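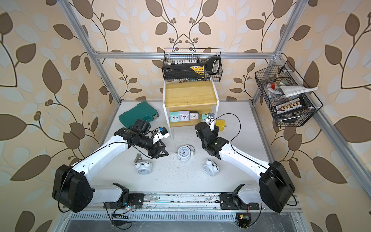
Stumari Row Counter and Pattern Keeper: Do You Need a Gadget to Count to Twelve?

Home > Tool Reviews > Crochet Gadgets

I have been crocheting long enough to distrust anything that promises to "take the guesswork" out of it. A hook, some yarn, a scrap of paper and a pencil have gotten me through more blankets than I have beds. So when the Stumari counter started turning up in every crochet group I read, I rolled my eyes and then, of course, I bought one.

The idea is simple enough. You get a small clip-on counter with two buttons, a charging cord, and a code for the pattern app. Press the big button at the end of a row and the number goes up. Press the small one and it goes down. The app shows you which line of the pattern you're on and is supposed to keep up with the counter on its own.

What the box says

The box says the counter remembers up to 4000 rows. I can't think of a single project of mine that would need that, unless I decide to put a cozy on the garage. It also says you can store unlimited patterns, but you have to read the small print on the side flap to learn that the free version of the app holds five. After that you pay by the month. I have a three-ring binder that holds a lot more than five and has never asked me for a card number.

How it did on a real project

I tested it on the Ranarero throw, a ripple pattern in worsted weight with a color change every fourth row. It's a good one for this because if you lose your place, the stripes go wrong and you don't notice until you're well past it.

The counting part works. The button has a decent click and I never had it skip. It does get pressed by accident if you toss your work in a bag, and there's no lock. I opened my tote in March after a weekend away and it claimed I was on row 1944. I was on row 61. You can't type a number in, either. You hold the small button and wait for it to run back down, or you reset to zero and click your way up again. I reset and clicked, and muttered the whole time.

The app is where I lost patience. It matched the counter for most of the first evening, then fell two rows behind and stayed there. Turning both off and on fixed it until the next night. It also wouldn't read the asterisk repeats in the Ranarero pattern, so "repeat from * to end" came through as "repeat from to end." A beginner would be lost.

It did better with plain rounds. I made a Konstead beanie, all half double crochet, and had no trouble until the crown decreases, where the app wanted me to tell it how many stitches were left after every round. By then I'd rather use the pencil.

The stitch total

There's a running stitch total, if you enter your stitches per row at the start. My throw came to 2970 at the point where I joined the third color. I don't know what I'm meant to do with that. It was mildly fun to tell people.

The clip

Too tight for a thin hook and too loose for a fat one. On my size J it slid down to the throat every few minutes and got in the way of my thumb. I ended up pinning it to the arm of the sofa. The Softić counter I've had for years is just a plastic barrel you turn with your finger, and it sits on a cord around your neck. It doesn't need charging and I paid less for it than I'd spend on one skein of sock yarn.

Should you get it?

If your hands get sore turning a barrel counter, the big button is easier, and I'd say that's the best reason to look at this. Skip the paid app. If you only want to know which row you're on, the Softić does the job.

Two stars out of five, and one of those is for the button.

Update: a reader asked whether the newer model, sold as the 2604, has a lock. The listing shows a sliding switch on the back but doesn't say what it does. I wrote to the seller and haven't had an answer. I won't be buying a second one to find out.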